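January 17, 2019
By Loukia Kourkoulas

Theano Andreadis has spent five years on one chore: clearing a table. Her group at Grurkance in Viltcombe writes the software that decides what an arm should pick up next, and where it should put it. She is careful about the word "clearing."

"People hear that and think of wiping down a counter," she said. "We mean lifting one object out of a pile without disturbing the others. The wiping is easy. You could have bought a machine for that a long time ago."

The group logged 2909 grasp attempts in December. Rigid boxes gave the least trouble. Clear plastic gave the most – bottles, bags, wrappers, anything that lets the depth sensor see through to whatever is behind it. Cables come next on her list. A cable has no fixed shape, and pulling on one end moves things at the other.

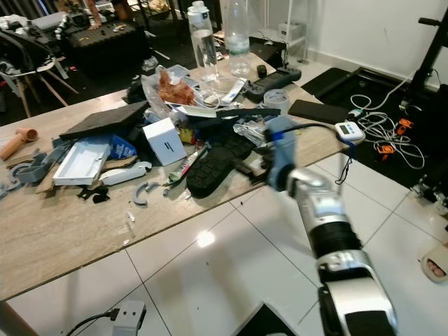
Can a machine tidy a room in a normal home today? Only in part, and only with a person nearby to step in when a grasp fails.

Andreadis puts the remaining difficulty in planning. An arm can be told that a shoe belongs on the floor and tape belongs in a drawer. It has more trouble with an object it can't name, such as a scrap of foam or a broken bracket. "Is it trash or is it a part? I ask my colleagues that and they disagree," she said.

Her colleague Spyros Vrettos works on shop-floor jobs, where the picture is better. Bins are labeled, parts repeat and the lighting stays put. He cited a packing trial at Tatum in which one cell handled 303 items in a shift. A trained packer on the same line does 900.

"The cell doesn't get tired, but it does stop," Vrettos said. "Each stop needs someone to walk over and reset it. That walk has to go into the cost."

Neither would give a date for a household product. Andreadis said the next tests will cover soft packaging, followed by cords that are still plugged in.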